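About Us

Most laundry and folding companies will tell you on a page like this one that they are passionate about your clothes. We doubt it. We have read a lot of those pages, and after the word "passionate" there is usually a price list and a stock photo of towels tied with string.

Grandow is a home folding and wardrobe service. We come to your house, we fold what is clean, we put it where it goes, and we leave. Teguh Lumbantobing started the company in May, nine years back, after working the finishing tables at the Sobczak laundry on Drelleritz Street. He didn't believe people would pay for it. Some still don't believe it when they call us, and we would sooner have that customer than one who expects a new life by dinner time.

How we work

We use the bed. Folding boards, folding tables and the plastic flip panels sold on late-night television have all been through our hands, and we have given most of them away. A made bed is flat, it is at a workable height, and every house has one. We pull the blanket smooth at the foot, move quilts and pillows to a far corner, and fold there.

Knitwear is the part we get asked about. A sweater goes down face up with the sleeves out to the sides and the hem toward whoever is folding. You look at it before you touch it again. If one sleeve is longer than the other, you want to know now. High collars are left standing until the end, since pressing them flat first puts a crease across the ribbing that takes a week to drop out.
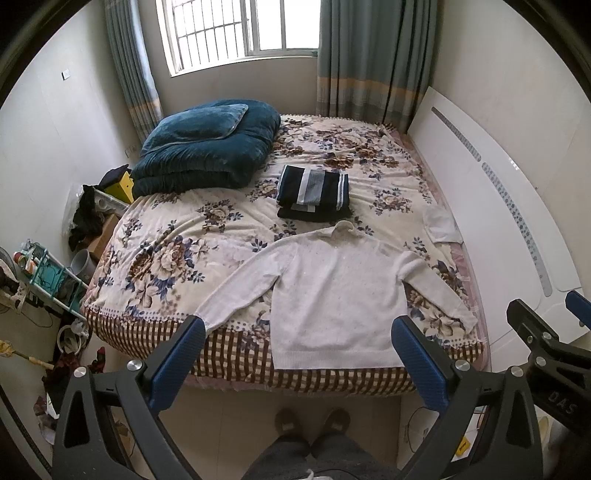
Speckled knit, high collar, sleeves out. Finished folding stays up past the collar.

The sleeves cross the back, the hem comes up, and the piece is done. We don't roll sweaters. There is a school of thought that says rolling saves space, and we tested it in our own drawers for a winter. It saved very little and everything came out looking like a bath mat. If you like rolling, tell us and we will roll, but you'll hear our opinion once.

Dark things and light things are stacked separately when there is room for it. Lint travels. People have tried to sell us sprays for this, and a lint brush does the same job.

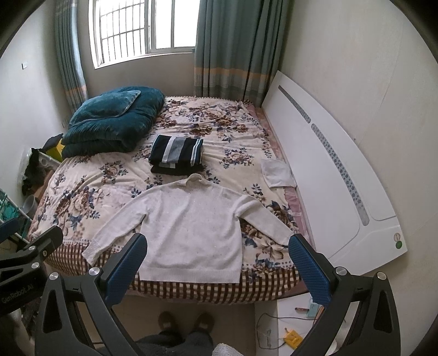 We also don't hang knits, however nice the hanger. Padded, velvet, cedar, it makes no difference to a heavy sweater, which will grow at the shoulders on all of them. A shelf is better and a shallow drawer is better still.

What we don't do

We don't throw your clothes out. Other services arrive with bags and a theory about what you should own. Ours is a folding service, and the shirt you haven't worn in years will be folded as carefully as the one you wore last week. We don't sell storage bins. We don't photograph your closet for a "reveal." We don't wash, although Sollus, two doors down from our office, does, and we've had no complaints about them so far.

Some figures, for those who want them

We have 237 households on the regular schedule and 78 more who call when the pile gets bad. Last year we let 296 people try a first visit at half price. Plenty of them never called again, and we'd be suspicious of any company claiming otherwise. Our office is 800 square feet and mostly shelves.

Whether you need us is another matter. If you can keep up with your own folding, keep at it. If there is a chair in your bedroom that hasn't been sat on in a year, call the office and ask for Teguh.

Page last updated 18 October 2024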